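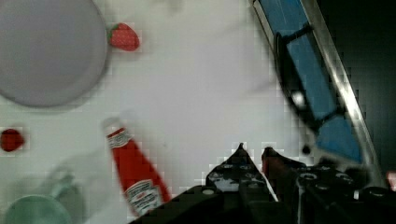 Strawberry beside the grey plate, white table

Strawberries going soft within a day or two of buying them

Posted in Food and Kitchen, September 10, 2018

I buy strawberries from the market at Fatgate most weeks and they never last. By the second morning there is grey fuzz on a few of them and by the evening I end up throwing half the punnet out. I wash them when I get home, take the green tops off so they are ready to eat, and put them in a tub with the lid on in the bottom of the fridge. The fridge is fairly new and the milk keeps fine.

My neighbour says never put them in the fridge at all. My sister says to wash them in vinegar, but I don't want them tasting like chips. Is there a proper way of doing this or are the ones I'm buying just old? I would like them to last until the weekend if possible. Also, can I freeze the ones that are starting to go, or is it too late by then?

Carol Yeoman
Atden

3 replies

Bittencourt

You are doing three things that shorten their life, so it should be easy to improve.

First, don't wash them until you are going to eat them. Mould needs damp, and however well you shake them there is always water left around the seeds and under the leaves.

Second, leave the tops on. Once you pull or cut the top off there is an open wound in the fruit and it starts to leak and go soft from there. Take them off just before serving.

Third, the sealed tub. Strawberries give off moisture and with the lid on it has nowhere to go. Line the tub with a piece of kitchen paper, put the fruit in without packing it tight, and leave the lid resting on top with a gap. Change the paper if it gets wet. Before any of that, tip the punnet out on a plate and go through it. Anything bruised or split gets eaten that day, and anything with mould goes in the bin, along with any soft ones that were touching it.

The vinegar wash does work, up to a point. One part white vinegar to three parts cold water, a couple of minutes in the bowl, then rinse well under the tap. I couldn't taste it afterwards. The important part is the drying. Spread them on a clean tea towel and leave them until they are properly dry, then into the lined tub. If you aren't going to dry them, don't bother with the vinegar — you will be worse off than if you had left them alone.

Done this way I usually get 5 days out of a decent punnet. Your neighbour is right that they taste better at room temperature, so get them out half an hour before you want them, but I wouldn't leave them out overnight in warm weather.

On freezing: slightly soft is fine, mouldy is not. Wash, dry, take the tops off, lay them on a tray so they don't touch and freeze until hard. Then bag them up. They will be mushy when they thaw, so keep them for jam, crumble or smoothies.

Ikau

just buy less of them. I get a small punnet and its gone the same night

fatgate993

Agree with most of the long reply above. I would add that it matters when you go to the market. If you turn up late in the afternoon the fruit may have been sitting in the sun since morning, and no tub will fix that. Turn the punnet over before you pay and look at the bottom. If there is juice on the plastic or the paper pad is stained, put it back.

It is also late in the year for outdoor ones. From what I've seen the September fruit is softer than what you get in June, so expect to lose a day. The tunnel-grown ones start turning up on our stalls in April and those keep well, although I find them a bit sharp.

I keep mine on the middle shelf and not in the salad drawer. My drawer gets wet at the back and everything in it suffers. Worth running your hand along the bottom of yours to check.

For the freezer, I weigh mine into bags before they go in so I know what I've got for jam. I had 12 bags last winter and used the last 2 at Easter. Write the date on them — they all look the same after a few months.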